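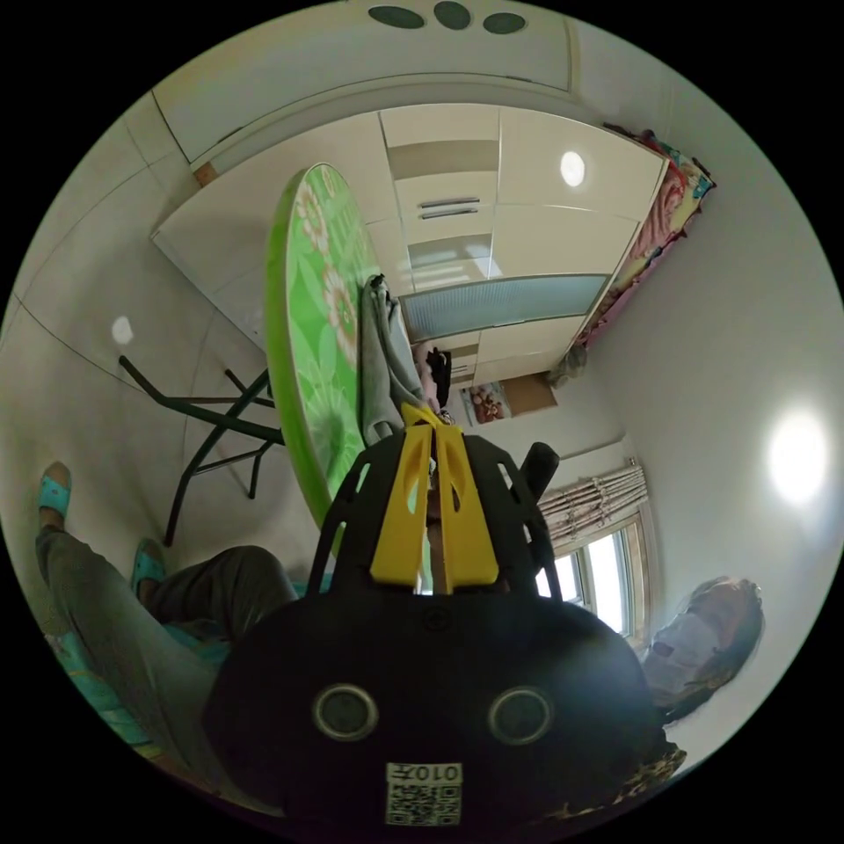

How to Budget for Hand-Held Grippers When You Collect Data in People's Homes

If you have been asked to put together a budget for a home data collection project, you have probably started with the price of the grippers, doubled it because you want two, and gone looking for someone to sign it off. I did exactly that the first time, and I spent most of that May writing apologetic emails to Rima Sabbagh, who holds the purse strings at Rasurden and is a good deal more patient than I deserve. What follows is the way I do it now. It takes an afternoon and a pot of tea, and you can do the whole thing in a plain spreadsheet.

Step 1. Work out your hours before you price anything

Start with how much recorded handling you need, and then how many homes you want it to come from. People tend to get these the wrong way round. Our last plan covered 18 homes, and the number of homes drove nearly every other line: travel, thank-you payments, cleaning, spare parts, the lot. Write both numbers at the top of the sheet, in bold if you like, and make every other line refer back to them.

Be gentle with yourself on the daily rate. A home visit has a cup of tea in it, and a chat, and somebody moving the washing off the table so you can get started. I plan on two homes a day and am very pleased if we manage three.

Step 2. Decide how many grippers, then add spares

One gripper per person collecting, plus one spare for every three, has served us well. If your tasks need both hands, then of course it is two each, and the spares go up to match. Give every unit its own label and put that label in the sheet next to its purchase date. When a finger splits or a handle works loose you will want to know which unit it was and how long it had been going (I kept this in a notebook for a while, and then lost the notebook).

Step 3. Price the parts that wear out

Fingers are the big one. They rub on table edges, crockery and zips all day long, and they need replacing well before the rest of the tool does. Put in two extra pairs per gripper for a project our size. Then add:

Spare screws and the right driver for them
Charging leads, twice as many as you think
Memory cards or whatever storage your unit takes
Wipes and a soft cloth for the lenses
A padded case for each gripper

Kamol Thammasiri, who looks after our kit, also insists on a small kitchen scale, as he likes to weigh each case before it goes out to see whether anything has been left behind. It sounds fussy but it has found us two missing leads and a charger!

Step 4. Ask for three quotes, and ask them the same thing

Send every supplier the same short list: unit price, price of a spare finger pair, delivery, repair time, and whether the software costs extra after the first year. We had quotes from Drundura and Leitão that looked miles apart until we lined them up this way. One came in at 2,973 with spares and delivery included, and the other looked cheaper until both were added on. Anong Siriwan rang them each up afterwards and asked how long a repair would take, and I would say that call told us more than the paperwork did.

Step 5. Budget for the people and the rooms

Set aside money for the households themselves, and settle how much before the first visit. Then allow for masks and hand gel if your team wears them indoors, slippers or shoe covers, and a little something for lighting. Bedrooms and living rooms vary a great deal, from bright windows to a single bulb, and one clip-on lamp per team is money well spent. I also put in a folding table these days - plenty of homes will have one you can use, but you can't plan on it.

Step 6. Leave room for the second visit

Some recordings will have to be done again. I keep back a tenth of the visiting costs for this and I have always used it. On the Cletside project we went back to four homes, and the train fares alone would have sunk us otherwise.

Step 7. Put it on one page

Our whole sheet came to 43 lines, which is too many to show anyone. Group them under kit, wear and spares, people, travel, and storage, with a total for each. Silviu Costache asked for a contingency line at the bottom as well, so ours now has 4,000 sitting there, with a note saying who can agree to spend it.

Keep the long version in a second tab, and update it as the invoices come in. You'll be glad of it when the next project comes round and someone asks what the last lot of fingers cost.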